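Call for Participants: Sorow Manipulation Project, Fall Session

Posted Thursday, July 16, 2020

The Sorow student project is taking applications for its fall session, which starts in September and runs entirely in simulation. Participants write and test control code for a single robot arm working over a tabletop of small blocks, boards and bars. No hardware is issued. All work is done on the participant's own computer and submitted to the project server.

The base task is block transfer. The arm closes on a small block, lifts it clear of the mat and sets it down at a commanded position without disturbing the other parts. Layouts change between runs, so fixed coordinates will not pass.

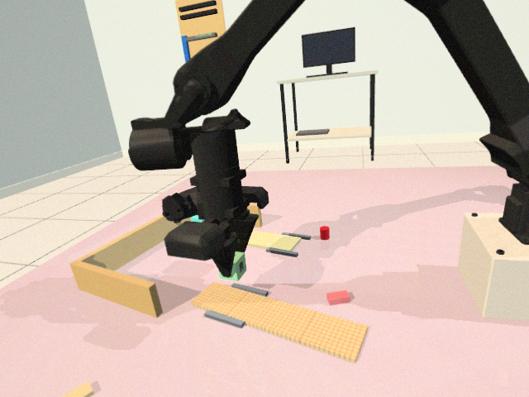 Open positions

Control (two places). Inverse kinematics, joint limits, trajectory timing. Applicants should be comfortable with matrices and able to read someone else's Python.

Environment (two places). Building and checking layouts, setting friction and mass values, finding parts that intersect at load. Prior use of a physics engine helps but is not required.

Evaluation (one place). Running the test batch, logging failures by type, and maintaining the results table. Each submitted controller is run on 528 layouts. The spring session's final controller completed 166 of them, and raising that number is the main goal for fall.

Schedule and workload

Meetings are held online once a week, for 90 minutes. Expect a further four hours of individual work. Code is reviewed by another participant before it is merged. Parveen Paracha reviews environment changes; Julián Urquijo reviews control. Members who miss three meetings in a row lose server access.

Weeks one and two cover installation and the Kiledus logging format. From week three on, each subgroup works from the shared task list. Grippers open and close on a position command only; force control is outside the scope of this session.

The second task places the parts inside an open-sided frame. Blocks start at varied positions on the table, in some layouts close to the arm's base, where the elbow has little room to fold.
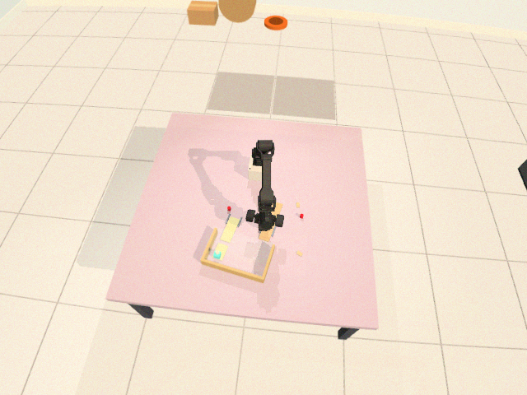 Nurhan Güneş, on the spring session: I joined with one semester of Python and spent most of it on collision checks. Read the joint limit notes before the first meeting. I lost two weeks by skipping them.

How to apply

Send one page stating the position you want, the languages you use, and one piece of code you wrote yourself, up to 1000 lines. Group code is accepted if your part is marked. Address applications to Lech Zawadzka, Sorow project desk. Applicants for Control will also receive a short exercise on a two-link arm.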